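**Zondent Institute of Professional Certification**
Thread: preparing for the Endix Associate Bookkeeper certificate

**1/10**
Registration for the January intake of the Endix Associate Bookkeeper course is now open. This thread sets out the entry rules, the study schedule and the arrangements for the final assessment. Please read all ten posts before contacting the admissions desk.

**2/10**
No prior certificate is required. Applicants should be able to use a spreadsheet and read a simple bank statement. A short placement exercise is sent after registration. It does not count toward the final grade.

**3/10**
The course runs for 15 weeks. Candidates should set aside 6 hours a week for reading and practice. Those who work full time may apply for the extended track, which covers the same units at a slower pace.

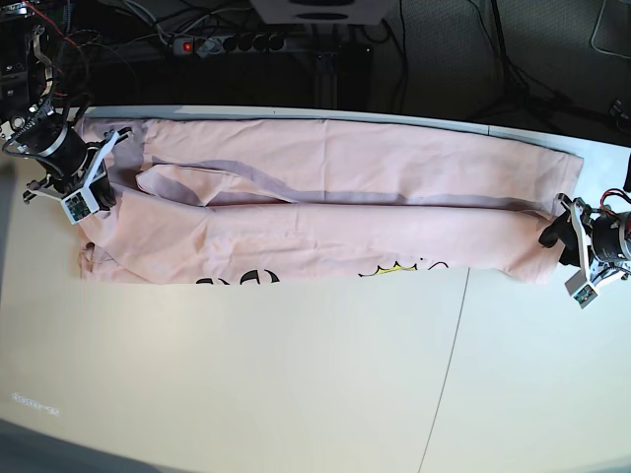
*A pink garment folded lengthwise on a white table.*

**4/10**
Units one to three cover ledgers, invoices and bank reconciliation. Units four and five cover payroll and year-end reports. Each unit closes with a graded workbook, submitted through the Priveck portal.

**5/10**
Workbooks must be submitted by 5 p.m. on the closing date shown in the portal. Late work is accepted for a further five days with a reduced mark. After that, the candidate must apply to repeat the unit.

**6/10**
Live review sessions are led by Yupin Wiriya, senior instructor. Questions may be sent in advance through the portal and should state the unit and page number. Recordings are posted the next morning and remain available until the assessment.
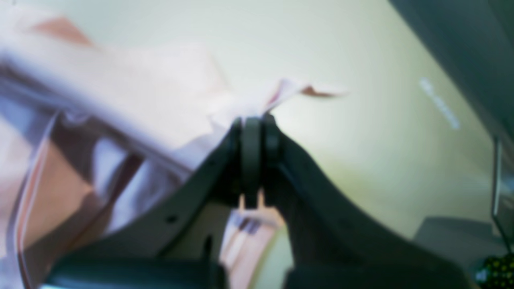
**7/10**
Candidates who miss a live session do not need to report the absence. Attendance is not graded. Notes from each session are filed under the matching unit, together with the worked answers.

**8/10**
The final assessment is held in person at the Riquelme Center. Doors open at 10 a.m. Candidates must bring government-issued photo identification and their confirmation letter. Basic calculators are allowed. Phones must be switched off and left at the front desk.

**9/10**
Requests for extra time or other adjustments should be made when registering. Supporting documents may follow later, but must reach the admissions desk before unit three begins. All requests are handled in confidence.

**10/10**
Fees may be paid in full or in 6 installments. Candidates who withdraw before the first workbook is due receive a full refund, less the cost of printed materials. To register, sign in to the Priveck portal and select "Endix Associate, January." Employers enrolling several members of staff should write to the admissions desk for a group form.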